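In Praise of the Slow Lunch

My grandfather closed his shop in Mander every day at noon, hung his apron on the nail, and walked home to eat. He was back by two. I used to think this was a charming thing that old men did, like wearing a hat to buy bread, and it has taken me until the age of 62 to see that he was simply right.

I ate at my desk for 20 years. I couldn't tell you one thing I ate there. But I can still tell you what my grandmother put on the table on an ordinary day in November – bean soup, pickled peppers, the heel of the loaf for whoever had behaved – and I can tell you who was cross with whom while we ate it.

People write to me that this is all very well for a columnist, and what about the nurse, the bus driver, the young woman at the register with half an hour and a line out the door? I take the point, and I'd say it is an argument for giving her a longer break. Our town of Clatine has 800 parking spaces downtown and hardly a bench in the shade. We decided that, dear readers, and we could decide differently.
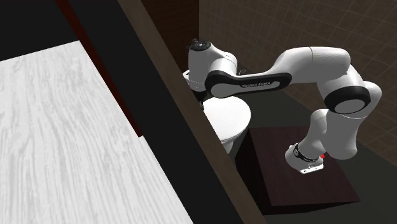 Issue 822

So I would start small. Pick a day, put the phone in a drawer, and ask somebody to sit down with you, even if it's only for a sandwich and a peach. My neighbor and I have been doing it on Thursdays since spring, and we haven't run out of things to disagree about yet.

Arben Ionescu
Sunday, July 21, 2019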